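How to sort small things on a metal shelf with open baskets

Written by Ylva Tveit
Last changed Wednesday, November 13, 2024

When you have many small packets, cards and boxed packs in the same place, the shelf becomes untidy very fast. I have tried drawers, and I have tried cardboard boxes with lids. In the end I came back to simple plastic baskets with holes in the sides, standing on a metal shelf. You see a part of the contents through the holes and you can pull the whole basket out with one hand. In this guide I explain how I do it for the hobby and stationery shelves at Kiani, our small club shop.

What you need

Some rectangular plastic baskets, with handle openings at the short ends
One or two trays of another colour, for example grey
Small yellow labels and a pen with dark ink
A soft dry cloth
A free table or a clean piece of floor

Our stock list has 1147 lines, and 291 of them are things smaller than a hand. If you have only one shelf at home, you can do the same with two baskets.

Step 1. Measure before you buy

Measure the depth of the shelf from the front edge to the back. The baskets should not stick out, as people will catch them with the sleeve. Our shelves are 400 mm deep. I bought first a long model from Cilline and had to bring all of them back, so please measure twice.

Step 2. Take out and wipe

Empty one shelf level at a time. Wipe the metal, let it dry, and wipe also the bottom of each basket. Dust collects in the small holes, and an old toothbrush is good for this. Do not empty the whole unit in one go — you will be standing between piles until the evening.

Step 3. Make groups by shape first

It is tempting to sort by price or by maker. I recommend to begin with the shape. Flat things such as papers and cards go together, boxed packs go together, and long thin things such as markers have their own place. Heavier pieces, for example a wooden block, you can put on top of the papers while you sort the rest of the basket. They keep the sheets from sliding, but lift them when you need to reach under. Use both hands for the small items, because with one hand you easily bend the corners of the cards.
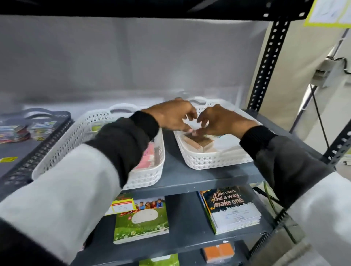
Step 4. Put the boxed packs in rows

Boxed packs should stand in rows behind, and the soft or flat packets should be in front of them. In this way the higher things do not hide the lower ones. Start at the back of the basket and work towards yourself. Turn the printed side of each pack in the same direction if you have the patience.

Step 5. Square the packets

Take the packets of one colour as a stack, with one hand on each side, and press lightly until the edges are even. Then set the stack down near the front handle opening. Do not press too hard. Thin packets, like the Drurnska ones we had in January, get a fold in the middle and then they never stand straight again.
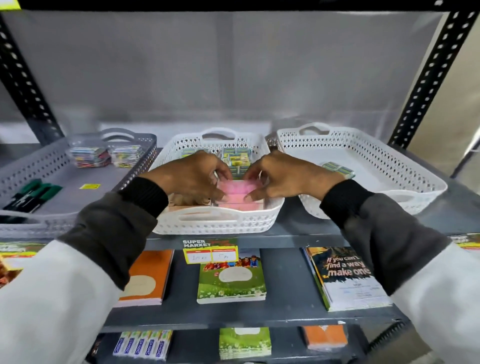
Pink packets held from both sides near the front of the basket, with the green-and-yellow boxed packs in rows behind.

Step 6. Leave some air

Do not fill every basket. I like to have one with almost nothing in it, so that a new delivery can go there directly. If a basket is so full that you must push the things down, divide it in two.

Step 7. Label

Put one label on the front edge of the shelf, below the place where the basket or tray stands. The label should say what belongs there, in two or three words. I write also the list number (for the Vorkis cards it is 904), but at home this is not necessary. Very small writing becomes pale after some months, so press well with the pen.

Common mistakes

Mixing markers with paper. Keep the caps on and lay the markers side by side at the front of their own basket.

Putting loose small pieces directly in a basket with holes. They fall through. Use a clear container with closed sides and put this inside the basket.

Changing the places too often. If you move a basket to another level, tell the others the same day and move the label too.

How often to repeat

For us a small tidying every second week is enough, one shelf level each time.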